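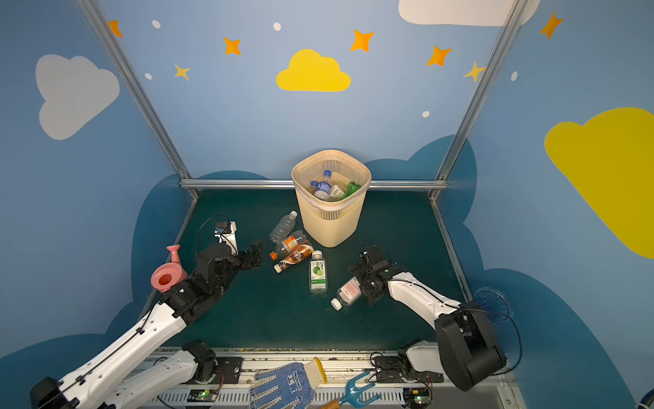 Drasulmont bottle sorting set – README

Last edited 16 December 2018. Replaces the June notes, please delete your old copy.

What this is

Recordings of a two-arm cell putting plastic bottles into a wastebasket, plus the house rules everyone followed (mostly) while recording. The rules are the part people keep asking for so they come first. Data layout is further down.

Rules for the cell

1. Hands out before enable. Both arms, every time. Enabling one arm and reaching past the other is not allowed, even for a bottle that rolled.
2. Stop button within reach of whoever is running the episode. If you have to stand up to hit it, move it.
3. Slow mode for the first run after any change – gripper fingers, sensor bracket, cables, basket position, anything.
4. Nothing new on the front rail. At the moment there's a dotted work glove and a small hand fork lying on it between the arms. Tools go back in the drawer before enable. Boards on the rail are live when the LEDs are green, don't lean on them.
5. Check cable slack at both wrists with the arm at full reach. Left one has the loop off the sensor on top of the gripper, look at that seperately.
6. Caps on. Bottles empty. A bottle with liquid in it is a reject, log it and swap it.
7. One person calls start and stop. Same person for the whole block.
8. Two arms, one bottle: never. If both go for the same one, stop, mark the episode as conflict, reset. Do not "let it sort itself out".
9. Breaks between blocks. Max 30 episodes per block, then someone else takes over.

Faults get written down the same day. Type of fault, episode number, what you did. One line is plenty.

Object rules

Mix of labels in every layout – colored, clear and at least one bottle with no label at all. Text on labels can be any language, we have Chinese ones like 小青柠 and they stay in. Lying and standing both fine. Overlaps fine, up to 3 bottles in a pile.

Distractors allowed on the green surface: toys and so on, the pink watering can is the usual one. Distractors never go in the basket. If an arm bins one, the episode is a fail even if all the bottles made it.

Basket can start with stuff in it. Don't empty it between episodes unless the layout card says so. Small boxes may be in there too, not a labeling error.

Keep the basket toward the back. Do not turn it mid-block.

What's in the set

2,000 episodes, 18 layouts. Per episode:

– fixed view video
– joint positions and gripper opening, both arms
– operator note (free text, sometimes blank)
– outcome: ok, fail, conflict, stopped

Stopped episodes are kept on purpose. Do not filter them out and then report a success rate, we had that argument with Rikau already. If you drop them say so in the write up.

Splits are by layout. Random splits leak, same bottles and same spots end up on both sides. Use the split file.

Known problems

– Clear bottles with no label are hard to see in the video and the outline labels for them are rough. Treat as low confidence.
– Painted background (clouds, stars) is the same in all layouts. A model that learns the wallpaper will look great here and bad elsewhere. Purner test cell has plain walls, try that too.
– Clock offset between arm logs and video in the early blocks. Fix script is in tools, run it once, not twice!
– Notes use "left" and "right" as seen from the front rail. A few early ones are flipped. Not all found yet.

Not for

Safety claims of any kind. The rules above are ours, for this cell, written by people who use it. They are not a risk assessment and don't replace the one you need for your own setup. Also not for food handling or anything with people working inside the reach of the arms.

Changes

Since June: rule 8 added, rule 3 now covers basket position, outcome "stopped" split off from "fail". Old files from Trajkovski converted to the same layout format – check the units, theirs were in degrees and ours are in radians.

Problems with a file: give the episode number and layout number, otherwise we can't find it.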